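4.3 Checking a tabletop task in simulation

Run each new task in the simulator before it goes to the Stutport cell. These rules apply to both arms.

1. Load the task and set hand speed to 45 percent.
2. Keep soft items clear of plate rims and basket walls.
3. Bring one hand in at a time. The other holds over open table, fingers together.
4. Pause before contact and check the fingertip angle. 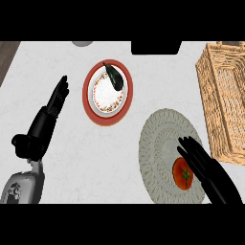 Figure 4. Simulated view: right hand at the tomato, left hand over clear table.

5. Repeat the run 3 times - same start pose each time - and save the log.

Caution: Do not carry grip force values over from another item. Set them again for each one.

Note: Fault 193 means the arm paths cross. Reset both arms and go back to step 1.

Comments

plinddale_lab: Does step 3 apply to handovers too?

kostiuk: No, handovers are in 4.5. Both hands move there.

bench2: Step 4 saved us a lot of reruns, thanks.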